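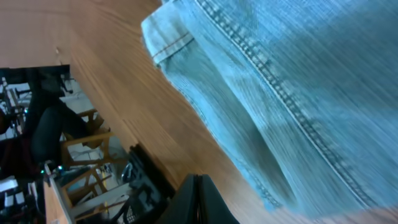
3.2 Shaft bending stiffness and lateral dispersion

Bending stiffness was measured at 4 stations along each shaft, with the grip end clamped and a static load applied at the tip. Three shaft profiles were tested, designated Paltov, Kohlhase and Skuvano after their layup schedules. All were cut to the same playing length and fitted to identical cast iron heads with a nominal loft equal to that of a 6-iron. Swing weight was matched by adjusting the mass under the grip; no material was added to the head.

Shots were struck at the Ziltimberg indoor range in April by players with a handicap of nine or lower. After removal of mishits, defined as contact outside the central region of the face, 151 shots remained for the Kohlhase profile and 109 for the Skuvano. The Paltov set was treated separately (Section 3.4) as two shafts failed the repeat stiffness check.

Figure 3 plots lateral deviation at landing against stiffness at the station nearest the head. The slope is small for both profiles and its sign differs between players. Nägeli and Mfaume reported a clear reduction in dispersion with stiffer tips, but their players used drivers, where the longer shaft and higher head speed increase droop and lead deflection at impact. With irons we find no comparable effect. Variation within a player — mainly in face angle — exceeds the variation between shafts at every station tested.

Launch angle behaves differently. The softer tip gave a higher launch for most players, in agreement with the beam model of Issahaku and Tabrizi, although the model overstates the change for players with a late release. Aguiar attributes a similar mismatch to the assumption of a rigid clamp at the hands. We did not measure grip pressure and cannot test this directly.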